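Cherche petites mains pour trier, apparier et réparer des chaussures de poupée (et autres miniatures)

Bonjour à toutes et à tous !

Je me lance, après des semaines à tourner autour du pot : j'ai besoin de monde. L'atelier Girkura, pour celles et ceux qui ne connaissent pas, c'est une petite ressourcerie du jouet, installée au fond d'une cour, avec une porte qui coince et une cafetière qui marche une fois sur deux. On récupère des jouets, on les nettoie, on les répare quand c'est possible, et on les remet en circulation. Depuis le début, je m'occupe du rayon miniatures : dînettes, meubles de maison de poupée, vêtements, et surtout les chaussures. Ah, les chaussures !

Au dernier inventaire, j'en étais à 1,342 chaussures de poupée, toutes tailles confondues. Sur ce total, 907 n'ont pas leur jumelle. Des bottines, des escarpins, des sabots, des chaussons de danse, des baskets à scratch minuscules. Elles arrivent au fond des sacs, dans les coffres à jouets, parfois coincées dans une manche. Et souvent la deuxième est là, dans un autre bac, depuis des mois, et personne n'a eu le temps de les présenter l'une à l'autre.

Je cherche donc des personnes pour venir m'aider pendant tout le mois de mai, et un peu au-delà si l'ambiance vous plaît (elle est bonne, je vous assure, on rit beaucoup et on mange trop de biscuits).

Concrètement, qu'est-ce qu'on fait ? On vide un bac sur la table, on étale, on trie par taille puis par type de fermeture, et on cherche les paires. Ensuite on passe au nettoyage : une vieille brosse à dents, de l'eau tiède, un peu de savon doux. Les brides demandent plus d'attention, surtout sur les sandales. Une bride un peu décollée, ça se rattrape en deux minutes avec une pointe de colle et une pince à linge. Une bride perdue, c'est une autre affaire, il faut en recouper une dans nos chutes, et là j'aime bien qu'on prenne son temps pour retrouver la bonne largeur et la bonne couleur.

Les sandales, c'est mon faible, je l'avoue. Blanches, avec des brides noires et une rouge au milieu, semelle bien épaisse, de quoi faire pâlir d'envie n'importe quelle poupée coincée dans ses escarpins roses ! Quand je tombe sur un modèle de ce genre, je lâche tout le reste et je retourne les bacs un par un pour voir si la deuxième s'y trouve. 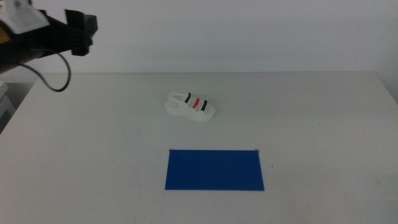 Maëlle a fait une session avec nous et m'a écrit après coup qu'elle était venue pour une heure et repartie à la fermeture, qu'elle avait mal au dos mais qu'elle avait réuni plus de bottines qu'elle ne l'aurait cru possible. Elle ajoutait qu'il faudrait de meilleures lampes et des tabourets plus hauts. Message reçu, Maëlle ! Les tabourets sont commandés. Pour les lampes, je cherche encore, si quelqu'un en a deux ou trois à donner je prends volontiers.

Je reprends, parce qu'il y a aussi la partie rangement, et elle compte autant que le reste. Chaque paire retrouvée part dans un sachet avec une étiquette : la longueur de la semelle en millimètres, la couleur principale, le type de talon, la fermeture. On note tout dans un classeur que j'ai baptisé Uketti (ne me demandez pas pourquoi, c'est sorti un soir de grande fatigue et c'est resté). Si vous écrivez lisiblement, vous avez déjà toute mon estime. Les chaussures seules ont leurs propres boîtes, classées de la même manière, et on ne jette rien avant le grand tri de l'été.

Qui je cherche ? Des gens patients, d'abord. Il n'y a aucun diplôme à avoir. Il vaut mieux une vue correcte, ou de bonnes lunettes, et ne pas être allergique à la poussière des vieux cartons. Si vous savez coudre, coller proprement ou manier une pince fine, dites-le moi, je vous garde les réparations délicates. Les ados sont bienvenus à partir de quatorze ans, avec un mot des parents. Pour les plus jeunes, je préfère attendre les après-midi portes ouvertes : les pièces sont vraiment petites et je n'aurais pas l'esprit tranquille.

Côté pratique, les séances durent trois heures, le matin ou l'après-midi, au choix. On est cinq au maximum autour de la table, sinon les coudes se cognent et les tas se mélangent – j'ai essayé à huit, plus jamais. Vous pouvez venir une seule fois ou revenir chaque semaine, il n'y a pas d'engagement. Je demande juste qu'on me prévienne en cas d'absence, même au dernier moment, pour que je puisse appeler quelqu'un de la liste d'attente.

C'est bénévole pour le tri. En revanche j'ai une petite mission rémunérée à confier à une personne : la préparation d'un lot de 250 paires pour la boutique MacAulay, qui les veut nettoyées, étiquetées et mises en boîte. Je propose 200 euros pour l'ensemble, à faire à l'atelier, à votre rythme. Il faut être soigneux et aller au bout, je n'ai pas envie de tout recompter la veille de la livraison ! Si ça vous tente, précisez-le dans votre message, et racontez-moi un travail minutieux que vous avez déjà fait : une maquette, un herbier, de la broderie, peu importe.

Le trajet est simple : arrêt Esex, puis cinq minutes à pied, la cour est derrière le grand portail vert. Sonnez deux fois, on entend mal du fond. Il y a trois marches pour entrer, et je peux installer une planche si vous venez en fauteuil ou avec une poussette, prévenez-moi la veille. Venez avec des vêtements qui ne craignent rien. Les gants, les brosses et la colle sont fournis, mais si vous avez votre pince préférée, apportez-la.

Pour candidater, laissez un mot dans le formulaire de contact avec votre prénom, vos disponibilités et ce que vous aimeriez faire (trier, nettoyer, recoller, étiqueter). Je réponds à tout le monde, parfois tard le soir. Les inscriptions sont ouvertes jusqu'à la fin du mois de mai, et pour la mission rémunérée je choisirai un peu avant.

Et si vous ne pouvez pas venir mais que vous avez chez vous, au fond d'un tiroir, une petite chaussure toute seule, glissez-la dans une enveloppe et déposez-la dans la boîte aux lettres de l'atelier. Même abîmée, même sans sa bride. J'ai peut-être l'autre !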